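Search this site Enter keywords

Arkden Kitchen Works opens its doors in Plerndale

The Arkden plant held its open day on a Tuesday in June, and 209 people signed in before noon. Tours left every half hour from the loading dock. Ours was led by Killian Arnaud, who runs the stone shop and has been there since the Trenel line started up.

We began at the slab racks, then watched an edge being polished through a window. It is loud even with the door shut. Arnaud said a countertop spends five days in the building -- two of them waiting for the template to be checked.
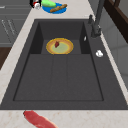

Yupin Kaewsai
Staff Writer, Homes and Trades

The showroom was the last stop. Dark sinks set into pale, marble-patterned tops are what most buyers ask for now, according to the sales desk. A split-level basin costs $881 before fitting. I asked about lead times and was told six weeks, longer in the fall.

Coffee was served in the Ó Briain building across the lot. Parking was tight, and the overflow field was muddy by 11.

We use cookies to improve your visit. Accept Manage settings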